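Reader reviews of cleaning products are a wonderful source, and we kept finding more in them than we had hoped for! We collected 3,393 reviews of two drain and sink cleaners, Odurura and Plimeck.
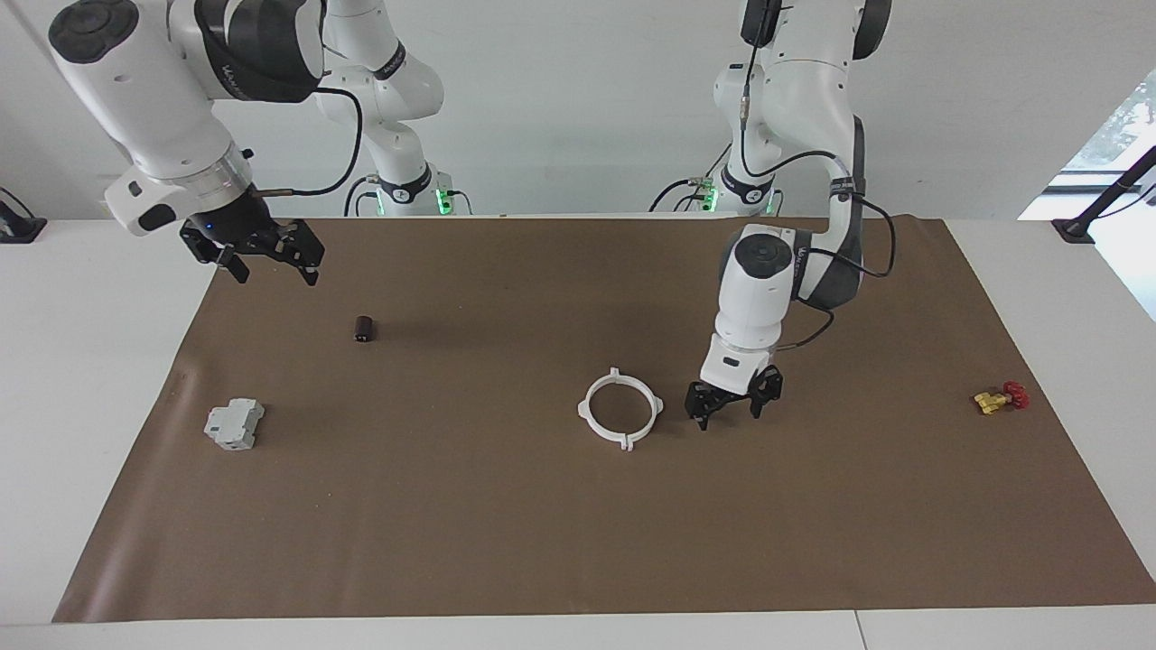
3.2 Coding the reviews

Two readers marked each review for smell, speed and ease of pouring (following Kramer's scheme). They disagreed on 141 reviews, mostly over smell, and talked each one through.

Figure 2. White robotic arm with a white ring in its gripper, over brown paper.
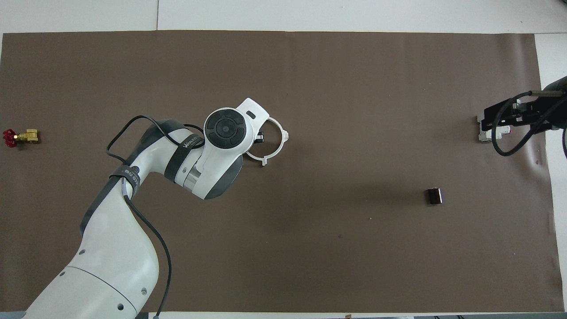
Plimeck buyers wrote far more about the bottle than we expected, the cap above all, and many of them came back in May to add a second note.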